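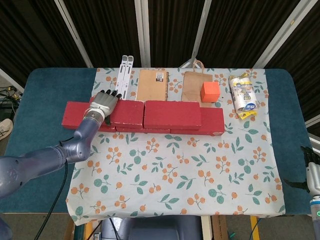
Cómo hacer un muro bajo de ladrillos sobre la mesa

Este muro pequeño sirve para separar la mesa en dos partes: delante se trabaja y detrás se guardan las cosas. Yo uso cinco ladrillos rojos y no pongo cemento.

Preparar la mesa
Ponga primero un mantel acolchado. Encima extienda una tela estampada y estírela con las manos. El borde de delante siempre me queda un poco arrugado, no es grave.

Colocar los ladrillos
1. Limpie el polvo con un cepillo seco. Las marcas claras de los bordes no salen.
2. Haga la fila de abajo, de izquierda a derecha. El primer ladrillo puede salir de la tela.
3. Suba la segunda fila despacio — sin arrastrar, que la tela se mueve.
4. Empuje cada ladrillo con un dedo. Si baila, cambie su posición.

Detrás del muro ponga las cosas en línea, por ejemplo un soporte plegable de portátil.

Wenjie Cai me preguntó si se puede hacer de tres pisos. Yo no lo he probado.

Yeshi Gebreyes, Jul 23, 2026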